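The Bathroom Is Still Ours

Lukian Prokopenko

2/22/19

Every few months somebody tells me that I will soon stop cleaning my own house. I have cleaned houses and offices for 23 years, first for money and now only for my family, so I listen with interest. I would be glad if it was true. I do not think it is true yet.

My niece Mỹ Quách studies at Tamholm and she has shown me many of the simulations they use there. I expected a kitchen, with plates and cups. She opened a bathroom. I liked this, as the bathroom is where people put things down and forget them.
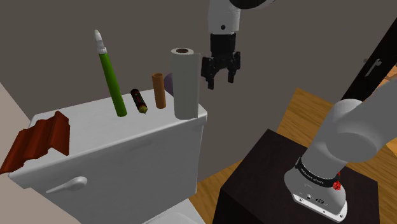
Simulated bathroom with robot arm: a marker, a battery, a cardboard tube and a paper towel roll on the toilet tank.

For me this is a job of one minute. The battery goes in the drawer, the tube goes to recycling, the paper roll may stay. But I know these things from living with them. The machine must learn that a tube is rubbish and that a roll with paper on it is not, although both can stand on their end. It must also hold a roll without crushing it, and pass a marker without knocking it into a place where I do not wish to put my hand.

Mỹ says the moving of objects gets better each year, and I believe her. What I doubt is the deciding. In my old work at Briscombe we had 36 rooms, and in each of them "tidy" had another meaning. One lady wanted her empty tubes kept for her grandson.

I would let a machine carry my laundry basket already in March. The shelf above the toilet I will do myself for now.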